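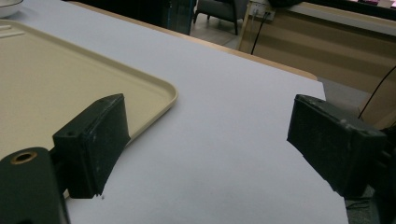
Ticket: Meltidard, width channel drifting between sessions
Opened by: Aurelia Lungu
Status: open, workaround in

Policy trained on the Clomham set closes early. Stops short of the bowl rim, then lifts anyway. Same checkpoint is fine on Ekthorpe data so I don't think its the network.

14 Sep 2024
Replayed 1,410 demos from Clomham. Width at full open should be the same number every time. Isn't. Creeps down over a session, worst offset 15 mm.

Tried:
- re-zero at session start only. Helps the first few demos, then drifts again
- swapped the finger tag detector for the old one. No change
- dropped every demo with offset over 2 mm, retrained. Better closing but too little data left, now it misses the tray

Later
Found it I think. Logger takes the zero from the last close, not from the open pose. If the person doesnt close all the way before setting down, the error carries into the next demo and adds up. Explains why Ekthorpe is clean, they do a full open/close between demos.

Workaround: per-demo offset from the first open frames, subtract, retrain. Script is in the Ansah repo under fixes, not reviewed. Ran 14 rollouts with the new checkpoint, 2 early closes. Old one was early on 11 of the same starts.

Still to do: same fix in teh logger itself. Please don't record more at Clomham without the full open/close first.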